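From: Nantana Paisan
To: Flonmont Makers and Menders list
Subject: Re: [flonmont-menders] The big table, again

Yogesh Chaturvedi wrote:
> I keep hearing that the big table is "ruined" and that we should
> sand it back to bare wood and start over. Before somebody shows up
> with a belt sander, could we get a proper look at what is wrong
> with it? Half of you say scratches, the other half say ink, and
> one person told me it was haunted. I would also like to know what
> this is going to cost, having been here for the Mikau bench.
>
> Yogesh

Yogesh, all,

I went over in January with a flashlight and a bad attitude, and I'm pleased to report that the table is not haunted. It is shiny. Those of you who remember the Gashi Street room will recall that our old table was so dull you could have parked a truck on it and no one would have noticed. This one has a gloss finish, and a gloss finish tells on everybody.

I'll take the complaints in the order they reached me.

1. "It's gone cloudy." I don't think it has, at least not in the way people mean. Get down low and look along the grain and the lights bounce straight back at you, one big white blob and a few little dots off to the side, and the wood looks washed out as a result. There are fine diagonal scratches in there too. Walk to the other side and the cloud comes with you, which real clouding doesn't do. Please stop putting mayonnaise on it. I know your grandmother swore by it. Mine did too, and her sideboard smelled like lunch.
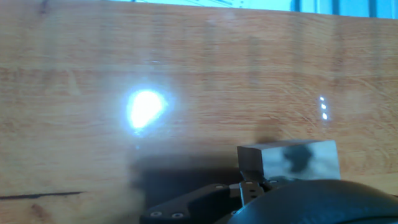

2. "There's a crack." There is a thin dark line, and it could be a gap between boards, or a crack, or just grain with ambitions. I ran a fingernail over what I could find and came away with no firm opinion. I'd like someone who knows wood to try it before we pour glue into anything. (Glue was poured into the Mikau bench. It is now a very strong bench that leans.)

3. "Somebody drew on it." This one I have some sympathy for. Next to the pale block there's a line that looks a lot like ink or marker, blue-black at the block end and going reddish-brown as it wanders off to the left. It follows the grain, more or less, so I suppose it could have been worse. I am not asking who. I would only mention that we own a roll of brown paper, and it is for covering the table.

4. "It's all scratched up in the middle." Correct! Little curved ones, swirls, like something round got rubbed in circles with great conviction. They look worst right where the light hits. Tilt your head and most of them go away – I recommend this as a first treatment, as it's free.
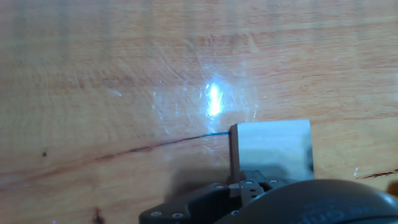

Do we have to strip the whole thing to get rid of swirl marks like those?

Usually you can start much gentler. If the scratches are only in the finish, a fine polishing compound on a soft cloth, worked with the grain, will often take the edge off them. Try a patch the size of a coaster first and let it sit overnight before you judge it. Sanding is for when that fails, and you can't un-sand.

As for money, a tin of the Famis polish is $14 and I'd guess we need 2 of them. A full refinish was quoted to us at $1,000, and the man hadn't even seen it. So I propose we spend the small number, be disappointed or not, and argue about the big number afterward with coffee.

For the ink I'd go in with a barely damp cloth, then a little mineral spirits on a cotton swab, in a corner first. No acetone, no magic sponge. The sponge is sandpaper with good publicity.

I can do an evening next month if one other person will come and hold the flashlight. Yogesh, you did ask.

Nantana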